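Evaluation of the Skidell Hand-Held Gripper Kit for Recording Shelf-Sorting Tasks

Project report, spring term. Submitted March 27, 2018 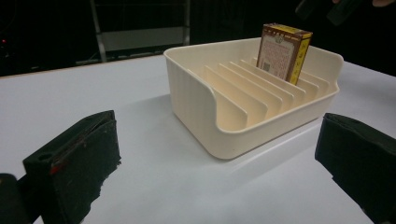 Figure 1. Slotted tray with one carton upright in a rear slot, viewed between the two gripper fingers.

1. Purpose

The department is considering the Skidell kit for the second-year manipulation course. The kit is a hand-held two-finger gripper with a camera mounted above the fingers, sold together with recording software called Nollach. A student carries the tool by hand and does the task, and the software stores video and finger opening for later use in training an arm. We were asked to decide whether the kit is good enough for course work as delivered, without modification.

2. Task

We chose filing small cartons into a cream plastic tray with parallel upright dividers. The tray has a curved cutout in one wall, and the slots are narrow enough that a carton has to be lined up before it goes down. A carton that enters at an angle catches on the rounded top of a divider. This makes the task harder than dropping objects in a bin, and errors in the recorded hand path show up clearly.

A trial started with the carton lying flat on the table and ended when it stood in a slot with the fingers clear of the tray. Trials where the tray moved more than 2 cm were marked as failed.

3. Setup

The table was white and matte. Room lights behind it were kept off to limit clutter in the recordings. Nollach's manual recommends an even background, but we found the tracking held up with a dark one as long as the table edge stayed in view. When the operator leaned in and the edge was lost, position drifted, and seven recordings had to be thrown out for this reason.

4. Results

We recorded 200 trials in four sessions. Setting aside the discarded recordings, most failures came from the carton turning between the fingers during the lift. Tall cartons gripped below the middle were the worst. Gripping near the top fixed this but brought the fingers close to the dividers on the way out.

Calibration took roughly 20 minutes the first time and much less after that. It has to be repeated whenever the camera mount is touched. The mount has no locating pin, and we consider this the main design fault of the kit.

5. Finger pads

The supplied pads are thick, boxy and black, with a matte surface. They grip cardboard well. They also scuff - the left pad in Figure 1 has gray abrasion marks and rough material along its lower edge. Wear of this kind did not change our failure rate in any way we could measure. Replacement pads are sold only in pairs. Etero makes a softer pad with the same hole spacing, which we did not test.

The pads are large compared with the slots. In the camera view they fill the lower corners and can hide the near side of the tray, so rear slots are easier to record than front ones.

6. Comparison

The only other kit we had access to was the Kaewkla, borrowed for two afternoons. It is lighter and its mount is keyed, but the recording software drops frames on the lab computers and the fingers open less. We did not collect enough trials with it for a fair table of results.

7. Recommendation

Buy two Skidell kits for the course, with one spare pair of pads each. A printed bracket should be added to the camera mount before students use it. The first lab sheet should include the calibration check from Appendix B and the rule about keeping the table edge in view. The Etero pads and a second tray with wider slots could be tested in April if lab time is available.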